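Fitting and adjusting your Virkdale belt holster

Read this section with the holster empty and the firearm locked away in another room. All of the adjustment is done without it. If you own a dummy gun of the right model, now is its moment.

You will need the 3 mm hex key from the packet, a flat screwdriver, and the belt you mean to wear. The belt matters more than people like to admit. A dress belt from 1998 will fold over like a tired deckchair and you will blame the holster.

1. Check the model number stamped on the back of the shell. The 148 fits belts up to 38 mm wide and the 384 fits belts up to 45 mm. If the number doesn't match the one on your packet, stop and write to us.

2. Lay the holster face down and take out the two screws that hold the belt loops. They come with thread lock on them from the workshop, so the first quarter turn is stiff. Lean on it slowly.

3. Choose your ride height. There are three pairs of holes. The middle pair suits most people, the top pair drops the holster lower, and the bottom pair lifts it until your elbow is somewhere near your ear. Some competition shooters swear by that.

4. Set the cant. Straight up and down is the factory setting. To tilt the muzzle end backwards, move the rear loop up by one hole and leave the front one where it is.

5. Refit the screws finger tight, with a rubber washer between each loop and the shell. There are four washers in the packet and you need two. The others are for when you drop the first ones.

6. Thread the belt through, put it on, and walk about the house. Sit down. Get in and out of the car. If something digs in, go back to step 3.

7. When you are happy, take the screws out one at a time, put a small dab of thread lock on each and tighten until the washer just starts to bulge. Leave overnight.

CAUTION: Thread lock softens some plastics. Wipe any drips off the shell straight away, and keep it off the Driltura lining altogether.

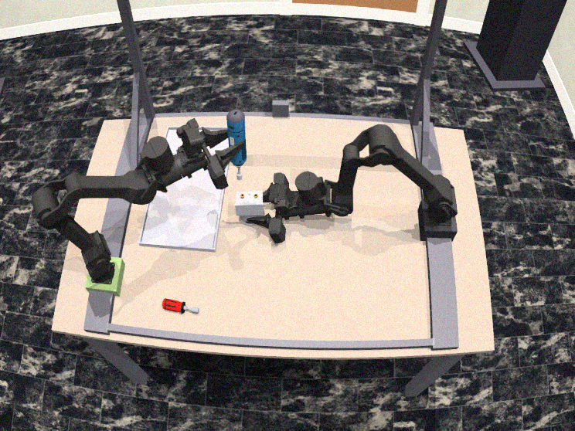
Retention

The retention screw sits below the trigger guard and has its own, larger washer. Turning it clockwise grips harder. Work in quarter turns and test with the dummy between each one.

1. Push the dummy in until you hear and feel the click.

2. Turn the holster upside down over a bed or a folded coat and give it a gentle shake. The dummy should stay put.

3. Draw it. You should feel one firm tug and then nothing. If the whole belt comes up with it, back off a quarter turn.

Note: A new lining beds in over the first couple of weeks, so expect to do this again. Svenja Weidemann, who cuts our linings, reckons on two goes for the 148 and three for the 384.

CAUTION: Never run the retention screw right out to loosen the fit. A holster with no retention screw is a bucket.

The optional Guzmán thumb strap (part 722) fits over the same screw and has its own leaflet. Fit the strap last - it gets in the way of everything above.

If a screw goes missing, the Flarcombe workshop posts replacements free of charge. Please quote the model number and say which screw. "The little one" describes all of them.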